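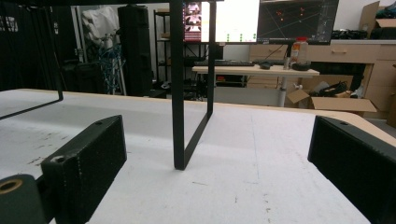 本页最后更新：2026年6月24日

手持夹爪示教采集 图集

Nenora 项目从今年3月开始用手持夹爪采集桌面操作示教。操作员直接拿着夹爪做动作，相机装在夹爪上，画面里看到的和以后机械臂腕部相机看到的基本一致。本页放采集过程中的画面和对应的简短说明，供新加入的同事和合作方参考。图片陆续补充，目前只放出第一张，即页首那张。说明由 Seon-mi Cha 整理。

图1 夹爪视角，桌面工位

夹爪两指张开，指间没有物体，前方是白色桌面和立在桌上的黑色金属架。远处的办公桌上有三台显示器，右边还有一排浅色木柜。桌面上的划痕和污迹保留原样，不做后期修图。

这类画面在标注时记为“空爪”。空爪片段不删，训练时模型需要知道什么时候手里没有东西。两根手指都要完整进入视野下方，左右各一根，如果只看到一根，先检查相机支座有没有松动，再重新录。

背景里的显示器、纸箱和线缆也不遮挡。早期我们在工位后面挂过一块灰布，录出来的数据很干净，换到 Hustis 的场地以后抓取成功率掉得厉害，之后就把布撤了。现在的要求是背景照常，只是录制当中不要有人搬动大件。

采集情况

到本次更新为止，共录得2,646段，其中319段退回重录。退回的主要原因是起始姿态不对、中途换手、手指被袖口挡住。Thygesen 工位录得最多，单独占了800段。退回的片段另存一个目录，文件名不改，方便以后对照。

每个任务连续录3遍算一组。三遍之间物体要重新摆放，位置和朝向都要变，不要放回原处。一组里有一遍作废，只补那一遍，不用整组重来。

录制时的几点约定

开始前夹爪静止两秒，张到最大，再走向物体。结束时同样张开，静止两秒，然后停止录制。

移动速度比平时拿东西慢一点。太快会糊，定位也容易丢。定位丢失的片段导出时会被 Zeron 标成黄色，看到黄色直接退回，不要手工补轨迹。

尽量不要让夹爪贴着桌面拖行。确实需要推物体的任务，在备注里写“推”，单独归类。

中途掉落的物体可以捡起来继续，备注写“掉落”。这种片段有用，请不要自行删除。物体掉到地上则停止，该段作废。

桌面以外的区域不作要求，但工位灯要全部打开。傍晚和上午的光线差别比较大，两个时段都要录，比例由各工位自己掌握。

夹爪换过手指或重新装过相机以后，先录一段标定，再录任务。标定片段放在当天目录的最前面。没有标定的那一天，数据先不入库。

标注

标注只分四类：空爪、接近、夹持、放开。接近从夹爪朝物体移动算起，到两指接触物体为止。夹持包括抬起和移动。放开以两指离开物体为准，哪怕物体还没有停稳。

边界帧前后差几帧没有关系，两个标注员差得多的时候由第三个人定。备注用中文或英文都可以，同一批数据里保持一种。

物体名称按清单里的写法填，不要自己起名。清单里没有的，先填“其他”，在备注里写清楚形状和颜色，每周统一加一次。

使用和转载

图片可在内部报告和课件中使用，注明 Nenora 项目即可。对外发表前请与 Seon-mi Cha 确认。原始视频不在本页提供，需要的合作方请写明用途、需要的任务类别和段数，由各自工位的负责人转交申请。

下一批图片会放夹持和放开两类，拍摄地点是 Hustis 工位。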